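Ticket 2591
Subject: White table in showroom, marks that come back after cleaning
Opened by: Şükran Canpolat
Opened: 11/7/22
Product: Bedoya table, white matte top
Status: Solved

Hello support team,

I am writing about the big white table we bought from you in February for the showroom of Zumell. We use it for the display of the artificial fruit and the small office goods. The table is stable and I have no complaint about the legs. My problem is the surface. When the fruit stays in one place for a week or more, I find a dull ring under it. I wipe the ring with the Clanska spray and it goes away, but the next morning I can see it again.

I already tried these things before writing to you:

Clanska spray with a paper towel. The ring comes back.
Warm water only. The ring becomes weaker, but a sticky feeling stays under my fingers.
Moving the fruit to another place. After seven days there was a new ring at the new place too.

The order number is 495, in case you need it for the warranty. The display on this table is small: two apples, one green and one red, the yellow star fruit, and the black mesh pen holder.

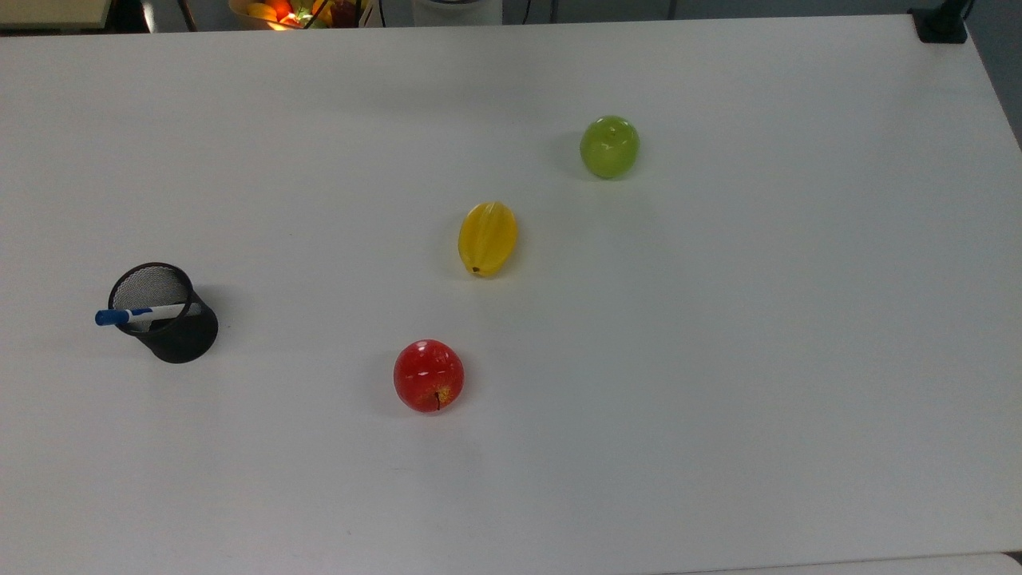
Can the spray itself be the cause of the rings?
The spray leaves a thin layer of wax when it is not rinsed off, and the layer goes dull where an object presses on it for a long time.

I copied these two lines from the Jeris help page, because they were the first thing that made sense to me. Please confirm if it is also correct for the Bedoya top. I did not want to try something stronger without asking you.

Reply from support:
Thank you for the clear report. Yes, it is the same for this top. Please stop using the spray and do the following. Take everything off the table. Wash the whole surface with warm water and one small spoon of dish soap, leave it for 10 minutes, then rinse with a clean cloth and dry it. Wash the bottom of the fruit too. Do not use a scouring pad or a magic sponge, they make shiny spots on a matte finish.

Update from Şükran Canpolat:
I did all the steps yesterday evening. The first cloth became quite gray and slippery, so there was a lot of old wax. I had to rinse two times. The sticky feeling is gone. I washed the fruit in the sink with the same soap and let it dry overnight before I put it back. I will wait one week and look again.

Update from Şükran Canpolat:
One week is finished and there is no ring. I also looked from the side with the lamp on. For the pen holder I cut a round piece of felt and glued it to the base, I hope this is allowed. You can close the ticket. Thank you for your patience with my many questions.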